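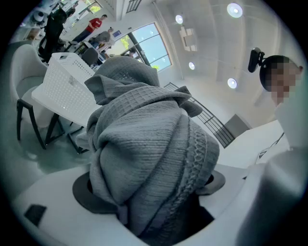
4. Registering your stand and ordering services

This section of the Exhibitor Manual applies to all companies with a signed space contract for the Vemik Building and Interiors Fair at the Malldale Exhibition Center. Visiting delegations and conference speakers should use the separate guide.

4.1 Before you start

Have the following ready:

- your contract number, printed at the top right of the space contract
- the stand number assigned to you by Wostamik, the fair organizer
- a stand drawing in PDF, with all heights marked
- the name of your stand builder, if you use one

4.2 Opening your exhibitor account

1. Go to the exhibitor portal and select First Login.

2. Enter your contract number without spaces or dashes. The portal sends a code to the email address on the contract.

3. Enter the code and choose a password. The code expires after 18 minutes. If it has expired, select Send Again.

4. Check the company name under Catalog Entry. It will be printed as shown, including capital letters.

Note: Co-exhibitors do not get their own account. The main exhibitor enters them under Shared Stand, and each one must be listed before badges can be issued in its name.

4.3 Submitting the stand drawing

1. Open Stand Design and upload the drawing.

2. Select Shell Scheme or Space Only. Shell scheme stands need a drawing only if you are adding walls, a raised floor or hanging signs.

3. Enter the highest point of the stand. Anything over 4 meters must also be signed by a structural engineer.

4. Select Submit. The status changes to In Review. You cannot replace the file while it is in review.

Caution: Do not begin construction in the hall until the status reads Approved. Stands built without approval may be taken down at the exhibitor's expense.

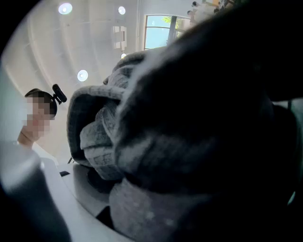
4.4 Ordering power, water and internet

1. Open Services and choose your hall. Water is available in Halls A and B only.

2. Mark the connection point on the floor grid. If you leave this blank, the connection will be placed at the back wall.

3. Choose daytime or 24-hour power. Refrigerators and servers need 24-hour power.

4. Confirm the order. Orders placed on or before 2025-02-07 are charged at the early rate. Later orders are charged at the standard rate.

Note: Electrical work inside the stand is carried out by Kao, the hall contractor, or by an electrician registered with them. Extension cords may not be linked together.

4.5 Badges and vehicle passes

1. Open Badges and enter each staff member's name as it appears on a photo ID.

2. Print the badges or send them to a phone. Lost badges can be reprinted at Desk 27 in the north lobby.

3. Request a vehicle pass for each truck. The pass shows an unloading time and a gate number, and drivers who miss their time go to the end of the line.

Caution: Engines must be switched off while vehicles are inside the hall.

For move-out times and return freight, see Section 5.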